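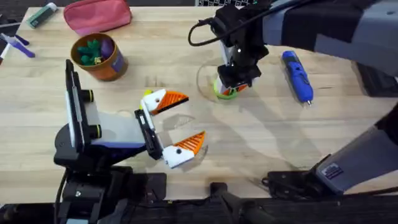 Ribbed orange fingers, first week

I've been wanting to write this one up since November, when the new finger sets finally came off the printer and I could pull the old flat pads off both arms. I have wanted softer fingers for so long! The flat pads were fine for blocks and boxes, and pretty hopeless for anything round, thin or slippery, so this was the week to throw every awkward thing on my bench at the new ones.

The fingers are orange, ridged and wedge-shaped, and they bolt onto white printed blocks on each side of the gripper. If you haven't played with fin-ray fingers before, the nice part is that when you press on the side of one, it curls toward whatever is pressing on it. There's no extra motor and no clever code. You close the gripper and the shape does a lot of the work for you (I sat there squeezing one between my thumb and a pen for far too long).

I printed two versions. The Lubis set has closely spaced ribs and feels quite firm, and the Brendcombe set is a bit floppier with a thinner skin. Both mount the same way, so swapping takes a couple of minutes once you've lost the first screw and found it again.

My test was simple: 15 tries per object, same start pose, same closing speed, and a try counts if the arm lifts the thing and sets it back down where I asked. The Lubis fingers won on anything with weight. A cordless screwdriver is a horrible shape to grab, fat at one end and skinny at the other, and they held it every time as long as I came in over the handle. The Brendcombe ones let it rotate, slowly, nose down, like it was falling asleep. On markers and soft pouches it went the other way, and the floppy set was a joy.

Clear plastic is still my nemesis. The fingers don't mind it at all, but the fixed camera barely sees it, so the arm reaches for a spot a little to one side and closes on nothing. I tried turning up the exposure and then moving the lamp, and the lamp helped more.

What the wrist camera is good for

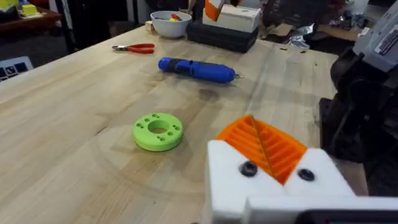
You don't need to watch the wrist feed all the time, Cordale wrote under my last post, just for the final bit of the reach. I think that's right, and it's how I have the controller set up now. The fixed camera gets the arm close, and then the wrist view takes over for the last stretch, where a finger in the picture gives you something to steer by. Flat things lying on the wood are where it pays off. With the fixed view alone I was landing too high on a thick ring and pinching air. With the wrist view I could go for the hole and put one finger inside, which felt like cheating.

The controller is still Skikia, and I'm still happy with it. I did have to drop the closing force to 61 in the settings, because the default squashed the softer fingers so flat that the tips crossed over each other. If you try this at home, start low and work up.

Next I want to print a third version with the Lubis ribs and the Brendcombe skin, and then see if two arms can pass a marker between them without me holding my breath.

Recent posts
Rewiring the Skikia box, part 2
Why my wrist camera mount kept coming loose
3 lamps, one shiny tabletop
Printing flexible filament without crying
First impressions of the Lubis finger files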